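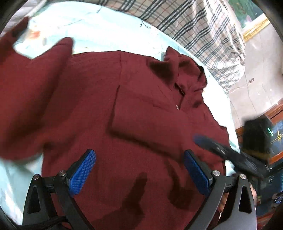 附件1 叠衬衫演示,夹爪视角,左侧袖子抬起时

工单主题:开放日现场演示,大屏预览越来越慢,重新连接后夹爪开合读数不归零
提交方:Jaden 演示组
站点:Karam 展示间
设备:Numimus 手持夹爪套件
软件:Bultell 预览与录制程序
提交日期:2018-05-14
优先级:高
状态:已解决,留观

【问题描述】Jaden 演示组

各位支持同事好,又来麻烦你们了。上次装机的时候你们帮了我们很大的忙,一直没有好好道谢,这里先补上。

事情是这样的。我们在 Karam 办开放日,上午那一批来了49位客人,多数是附近学校的老师和学生,也有几位带着孩子的家长。我们准备的节目是叠衣服:演示员拿着夹爪,在床上把一件长袖衬衫从铺平到叠好做一遍,夹爪上的画面同时送到外间的大屏上,让站在后面的人也能看清手指是怎么去找袖口的。做完一遍就请客人自己来试。大家热情很高,排队一直排到门口,我们当然高兴,可是也正因为排队的人多,毛病就藏不住了。

第一个毛病是大屏的画面越来越慢。刚开门的时候几乎感觉不到延迟,演示员手一动,屏幕上跟着就动。过了一阵子,里间已经在叠袖子了,外间看到的还是在理领子。有个小朋友两边来回跑着看,大声报告说“电视里的衣服比较懒”,全场都笑了,我们也跟着笑,心里其实挺着急的。到快中午的时候,画面干脆停在那里,要等好一会儿才跳一下。

第二个毛病是我们自己关掉程序、重新连接之后才出现的。画面倒是恢复了,可是夹爪完全合拢的时候,界面上的开合读数还剩一截,回不到零。张开再合拢也一样。我们担心这样录下来的数据以后没法用,所以后面客人试做的那些都先单独放在一个文件夹里,没有和前面的混在一起。

附件1是演示录像里取出来的一帧。深红褐色的那件是我们用得最多的衬衫,胸前有个方口袋,翻到哪里大家都容易认,所以讲解的时候很方便。请你们顺便帮忙看看画质有没有问题,袖子和右边那件工具在画面里是糊的,我们吃不准这算不算正常。

下午还有一批客人,如果有什么能先顶一顶的办法,请先告诉我们,原因可以慢慢查。

【回复一】Bultell 支持

演示组的同事好,开放日办得这么热闹,真替你们高兴。先说能顶一顶的办法,免得耽误下午。

请在两批客人中间的空档里做下面几件事:
先停止录制,等界面左下角的“写入中”消失。
退出预览程序,不要直接拔线。
打开设置里的“回放缓存”,看一下上限填的是多少,记下来告诉我们,然后点“清空”。清空只会删掉预览用的临时片段,正式录制的文件不在那个目录里,请放心。
再次启动程序之前,把夹爪的两根手指合拢,轻轻捏住,一直捏到界面显示“就绪”再松手。

最后这一条请一定留意。程序启动时会把当时的开合位置当作零点,假如重新连接的那一刻手指是微微张开的,后面的读数就会整体偏出去一截,和你们说的情形很像。

至于附件1,我们看过了。衬衫的布纹、口袋的边、那颗白色小扣子,还有两侧手指内侧蓝色垫片上的细点,都是清楚的,说明对焦没有跑。袖口和右边那件带蓝色圆头的长条工具发虚,看上去是移动带来的模糊,室内光线下动作快一点就会这样。四周那圈暗角是镜头视野的边界,不必去调。要是想让袖口清楚些,翻袖子的时候请演示员稍微慢半拍,或者给房间多开一盏灯,两样都不难,先试哪样都可以。

另外想问三件事:重新连接的时候,夹爪是放在床上还是拿在手里?大屏和录制用的是不是同一台电脑?客人试做的时候,有没有打开“自动回放”?

【回复二】Jaden 演示组

回得这么快,太感谢了!午饭都没顾上吃完就去试了。

先逐条回答。重新连接的时候夹爪是随手搁在床单上的,手指开着没开着,说老实话我们几个人记得都不一样,不过可以肯定的是没有人去捏住它。大屏和录制用的是同一台电脑,当初想着少搬一台省事。自动回放是开着的,因为客人做完都想马上看一遍自己的成果,看完还要拿手机拍屏幕,这个功能实在太受欢迎了,我们舍不得关。

缓存上限填的是2,000段。这个数是谁改的已经查不出来了,大概是去年12月彩排的时候为了多留些素材调上去的,后来就一直那么放着。

照着你们说的清空、合拢、捏住、启动,读数回零了,反复张合也都能回到零。画面也顺了。下午开场以后,第33遍演示做完,我们特地让一位同事站在门口,一只眼睛看里间一只眼睛看外间,能感觉到又慢了一点点,但是没有停住。所以我们觉得缓存这边应该还有文章,想请你们再看看。日志已经打包放在附件2里。

还有一件小事一并报告。夹爪左下方那根黑色的带子,演示员说翻左边袖子的时候偶尔会碰到衣服,有一回差点把刚理平的下摆又带起来。这个是不是我们绕得不对?

【回复三】Bultell 支持

日志收到,看得很仔细,请听我们慢慢说。

画面变慢的原因可以确定了。自动回放打开的时候,每做完一遍,程序都会把缓存目录里的片段重新排一次序,再挑出最新的那一段来放。上限定得越高,目录里积下的片段就越多,排序的时间也就越长,而录制和大屏又在同一台电脑上,预览只好排在后面等。你们上午中断之前的日志里,排序占用的时间是一路往上走的,和外间看到的情形对得上。

处理办法如下。请把缓存上限改成200段,这是我们给长时间展示推荐的数值,客人看自己那一遍绰绰有余。自动回放可以照常开着,不用舍不得。以后要是方便,再添一台电脑专门接大屏会更从容,不过这不急,改了上限以后一台也能撑完一整天。

读数不归零的事,日志里也有记录:重新连接时写下的零点确实是手指张开时的位置。上午重新连接之后录的那些文件没有报废,偏差是固定的,用程序自带的“零点修正”选中那个文件夹,整批处理一遍就行。原文件会自动另存一份,处理完请抽几段看看合拢时的读数。多亏你们当时单独放开了,省掉了很多分拣的工夫。

那根黑带子,请从手柄后侧绕过去,在手腕那边用扣带收一下,留出手腕能转动的余量就好,别收得太紧。翻袖子的时候左手指要往外探,前面留长了就容易扫到布面。

【回复四】Jaden 演示组

全部照做了,来回报一下。

上限改成200段以后,下午剩下的场次大屏一直跟得上,直到收场都没有人再说衣服懒。零点修正跑完了,抽看了开头、中间和末尾的几段,合拢时都是零,已经并回总目录。带子也重新绕过,演示员换了两位试手,都说顺手多了,只是个子矮一些的那位觉得手腕那里还可以再松一格,我们给她单独调了。

灯也加了一盏,就放在床尾那一侧。袖口比原来清楚一些,动作快的时候还是会糊,我们打算下次排练再和演示员磨一磨节奏。孩子们上手以后动作都很快,这个就随他们去吧,玩得开心要紧。

我们把“启动前合拢并捏住手指,看到就绪再松手”写成一张纸条,贴在电脑旁边了。另外有个小小的建议:能不能在缓存上限填得很大的时候,让程序弹个提醒?像我们这样几个月前改过、后来忘得一干二净的用户,恐怕不止一家。

再次谢谢你们,从上午陪到晚上。下回 Karam 再办开放日,请一定过来坐坐,衬衫管够。

【处理记录】Bultell 支持

现象一:预览延迟逐步增大,最后停顿。原因:回放缓存上限为2,000段,自动回放反复排序,与录制争用同一台电脑。处理:清空缓存,上限改为200段。结果:下午场次正常。

现象二:重新连接后开合读数不归零。原因:启动时手指未合拢,零点记录有误。处理:合拢后重新启动;受影响的文件已用零点修正处理。结果:客户抽查正常。

附带事项:带子绕法已调整。移动模糊属正常现象,现场已加灯。缓存上限提醒的建议已转给产品组,有答复会在本工单下更新。

工单保持留观状态,下次开放日结束后由演示组确认,再行关闭。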